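A morning at the Cisiline returns shed in Brirkau
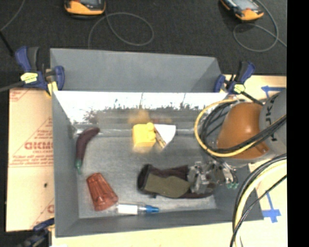 The arm at the mixed goods bin, gripper down over the dark fabric piece. The eggplant is over on the left.

I'd been trying to get a look inside Cisiline for ages, so when the open morning came up for 16 Jan 2018 I had my name down before I'd finished reading the email. It's a fair drive out to Brirkau and I got lost at the second roundabout (the signs still say Viltonitz Road, which it hasn't been for years), but I got there in time for a coffee and a very dry muffin.

The shed handles returns and odd lots for a string of shops. On a busy day they see 3,000 items, and when we came through the board by the door said 2,648 for the day before. Nothing matches anything else, and that's the whole headache. One bin on our visit had an eggplant, a reddish-brown tumbler on its side and something bright yellow all in together, and the arm has to sort out what to grab and how.

Our guide was Raimonds Paju, who started there on the sorting tables and now looks after the picking cells. He was great value! He used to have a crook shoulder from leaning over bins all shift, and he reckons that's the thing he'd never go back to. What he does miss is the talking. There used to be 10 people along one bench and you'd hear everybody's business by smoko – now they're spread out, each minding a couple of cells, and the radio does most of the chatting.

I asked him straight out about jobs. He said nobody on the sorting side was let go, but when people left they weren't always replaced, and the casual shifts before Christmas have shrunk. A woman from the packing end told me she'd asked for training on the cells and was still waiting to hear. She's hoping for February.

The pay went up a grade for cell minders, which they had to argue for. Fair enough too, I say. You're not lifting as much but you're watching all the time, and Raimonds said he goes home with a tired head now where it used to be tired arms.

After that we went through to Bech, the older building next door, where everything is still done by hand. Much noisier and a lot more laughing. It handles about 100 cartons an hour and they're in no hurry to change it, or so the supervisor told us, with half his crew listening.

Wear closed shoes if you go, they turned one bloke away for sandals. Parking is round the back, past the weighbridge.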